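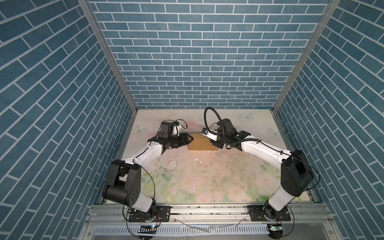 *Two robot arms and a small cardboard box against blue brick-pattern panels.*

## Ultia sampling campaign: where we ended up

13 November 2025

The Ultia hand cream campaign closed last week and the final numbers are in. Most of you saw pieces of it go by, so this is a summary for the teams who weren't on the account.

Karow came to us in February with a reformulated hand cream and a modest launch budget. The product was already on shelves in pharmacies, but sales were flat and the brand had almost no following online. They wanted people to try it. They were less interested in reach for its own sake, which made the planning easier.

We proposed a sampling program built on small creators instead of one large name. Harsh Kushwaha led the outreach and put together a list of 200 people who work with their hands and post about it: potters, bakers, nurses, florists, a couple of bike mechanics. None of them had a beauty account. Each one got a full-size tube and five sample sachets to pass along to coworkers or friends. There was no script. We asked for one post, with the partnership clearly labeled, and left the rest to them.

Replies were slower than we planned for. The first round of emails went out on a holiday weekend and many of them were never opened. Harsh rewrote the subject line, cut the message to four sentences and sent it again, and that did most of the work. The bakers were the quickest to say yes. The florists mostly wanted to know about fragrance, so we got an ingredient sheet from Karow and attached it to every message after that.

The landing page was handled by Lakatos, who also set up the sample request form. Karow set aside 1000 extra sachets for the public, and we expected those to last through the whole campaign. They were gone before the second wave of posts. By the time the form closed it had taken 2948 requests. Everyone who missed out was sent a discount code and a short apology from the brand, and the client was happy with how that was received.

Things we would do differently:

- Send the ingredient sheet with the first email.
- Put a visible counter on the request form so people know when samples run out.
- Agree on who answers comments before launch. For the first few days both we and Karow were replying, sometimes to the same person.
- Ask for raw video files up front. Getting them afterward took weeks.

Karow has asked for a second phase centered on winter, with a smaller creator group and some in-store material. The draft plan is on the shared drive under Ultia — comments to Harsh, please, by the end of the month.

In other account news, the Nomura pitch has moved to the larger conference room. The deck is still missing its media budget slide.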